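The Clearing of Tables in Shared Dining Rooms

Katsuhiko Tamura, 27/10/2020

The refectory at Plillcombe serves 33 tables, and the condition in which each is left has become a matter of recurring correspondence. It is the view of this writer that the present rule, under which diners return crockery and staff do everything else, divides the work in the wrong place.

A table in use holds more than plates. Bottles and tall containers remain standing long after a meal has ended, and those who arrive next must either move them or sit elsewhere.
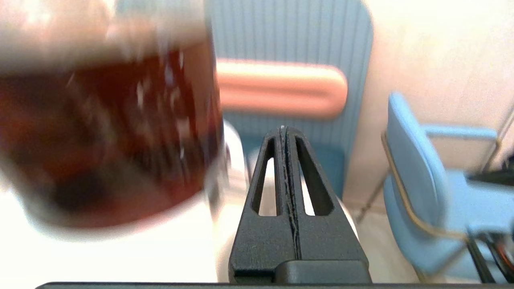 Who should clear a table in a shared dining room?
The person who has eaten there should remove everything brought to it, and staff should then wipe the surface.

Such an arrangement was adopted at the Prikedar reading rooms in May, and the two establishments are of similar size. Complaints there have since concerned the heating. The seating deserves particular mention. An upholstered bench invites people to set things down beside them, and what lies on a cushion is easily missed by a person whose attention is on the table.
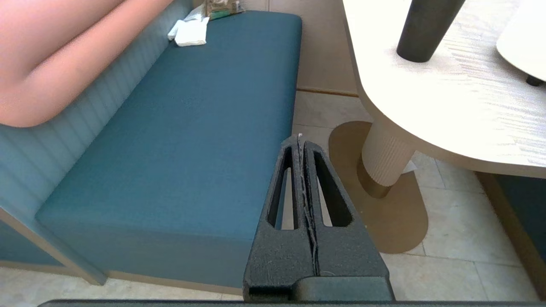 A crumpled paper napkin on a teal bench seat.

It has been argued that visitors pay for service and should not be asked to share in it. The argument has some force in a restaurant. It has much less in a refectory where lunch is subsidised and the evening staff number 2.

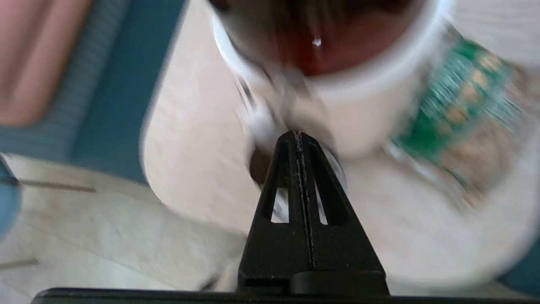

Hot drinks present a separate difficulty. Many diners take a second cup and leave before finishing it, and a full mug cannot be stacked with the others. A basin for unfinished drinks, placed beside the return trolley, would meet the need at small expense. The house rules should be amended accordingly, and the revised wording displayed at the entrance for 15 days before it takes effect.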